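4 min read

She had been at the Himora showroom since seven in the morning, and when I got there she was still talking about seams. She fits out family apartments in Plalmont, 18 of them so far, and the part of the job she loves most is the sofa.

"People pick a sofa standing up!" she said. "They walk around it, they pat it, they check the price tag. Sit down! Sit the way you sit at home, with your feet wherever they go." She makes clients stay put for a good while, phone away, and then asks them where their neck is.

That's how she came around to adjustable headrests, which she used to think were only for home theaters. Her own living room has a long pale sectional with three of them along the back, and she talks about it the way other people talk about a dog. "My sister is tall and I'm not. We can both watch a movie on the same couch and nobody ends up with a rolled towel behind their head."

I asked about the color, a buttery beige, with two kids in the house. She laughed. "Everybody asks! I wipe it down on weekends and I don't think about it the rest of the time. Dark sofas show every crumb, I had one for years." The room faces north, and she wanted something that would give a bit of light back in the winter.

She keeps the extras to a minimum. The blue pillow came from Endora, cost less than lunch, and has moved from one end to the other more times than she can remember. "I tried four pillows. It looked like a store. One is good, you can grab it and lie down."

Her other rule is to measure the stairs before the room. A couple on Breathnach Street ordered a piece 228 centimeters long in one section, and it spent July in a neighbor's garage.
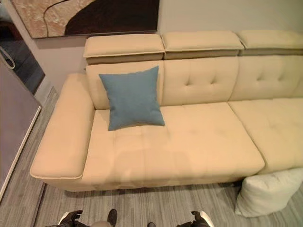

"So I tell everyone, buy it in sections if you can," she went on. "You can get it around a landing, and you can change your mind about which end the arm goes on. I've changed mine twice and I'd do it again tomorrow."

Contact | © Plalmont Home Pages | Back to top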